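Stereck Sewing & Mending Forum > Laundry, Storage and Care > Folding

Elasticated jeans will not fold. Discuss.

potting_shed_pat
Joined: August
Posts: 40

I have folded clothes for most of my adult life without asking for help, so this is a low point. I've gone over to pull-on jeans with an elastic waist, for reasons between me and the biscuit tin, and I cannot get them to lie flat in a drawer.

Proper jeans, you put one leg on the other, tuck in the pointy bit at the seat, fold up in thirds and off you go. With these the waistband pings in and everything below it has nowhere to go. I get a sort of denim bap. Then I shut the drawer on it and it opens again by itself, slowly, while I'm watching. 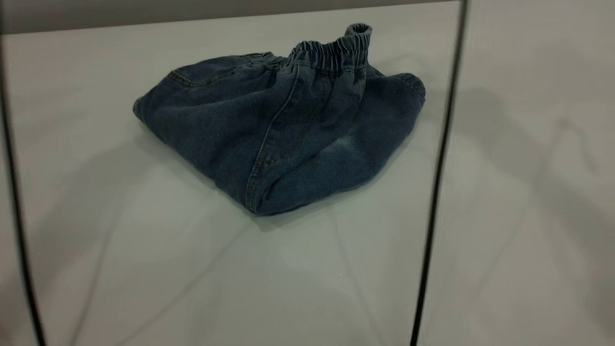
Attempt 2, waistband at top right, dignity not shown.

What am I doing wrong? The drawer is 173 mm deep inside, if that helps anyone.

grumbling_appendix
That's a croissant.

Dağdelen_Denim_Fan
You're starting from the wrong end. Leave the waistband till last. Lay them front up, stretch the elastic out with both hands and let it go, so the gathers settle evenly, then one leg over the other and fold from the HEM towards the waist. The scrunchy part ends up on the outside of the parcel where it can do as it likes.

Also your side seam is running diagonally down the front of the bundle. It wants to be at the edge. If the seam's wandered off, the legs aren't lined up and nothing you do after that will save it.

potting_shed_pat
I had taken the seam for a design feature.

moth_patrol
Disagree with Dağdelen. Fold from the waist down, always. If you leave the elastic on the outside it catches on the drawer runner, and you end up pulling the whole chest of drawers across the bedroom. Ask me how I know. Or don't, the carpet's been replaced.

Dağdelen_Denim_Fan
Then your drawer's too full.

moth_patrol
My drawer is exactly full.

rinse_and_repeat
Why fold them at all? Roll them. Legs together, waistband flat, roll from the waist, stand them on end. I keep mine in a Rinon box on the wardrobe floor and can see every pair.

grumbling_appendix
Rolling is for people who own one pair of jeans and a van.

rinse_and_repeat
I own several pairs and have never owned a van.

Potia178
Hang them. A trouser hanger with clips, one at each side of the waist, pull it taut, done. It's thick denim by the look of it and thick denim doesn't want to be in thirds anyway. Pat, the pale worn patch in your photo, is that a fold mark? Mine go like that where I crease them in the same place every time.

potting_shed_pat
Came from the shop like that, Potia. I paid extra for it.

Dağdelen_Denim_Fan
Clips leave dents in elastic. Hang them over the bar if you must.

Potia178
Over the bar they slide off in the night and you think someone's in the wardrobe.

potting_shed_pat
Update. Tried hem to waist with the seam at the edge. Much flatter. Fitted the drawer with room above. Then tried waist to hem for moth_patrol, in the interests of fairness, and it was nearly as flat but leant to one side. Haven't tried rolling because of what was said about the van.

moth_patrol
Leaning is normal. You prop it against the jumpers.

rinse_and_repeat
If it needs propping up it isn't folded.

potting_shed_pat
Going with the hem method for now. Next question, fitted sheets, but I'll start a new thread when I'm feeling stronger.

grumbling_appendix
Please put a warning in the title.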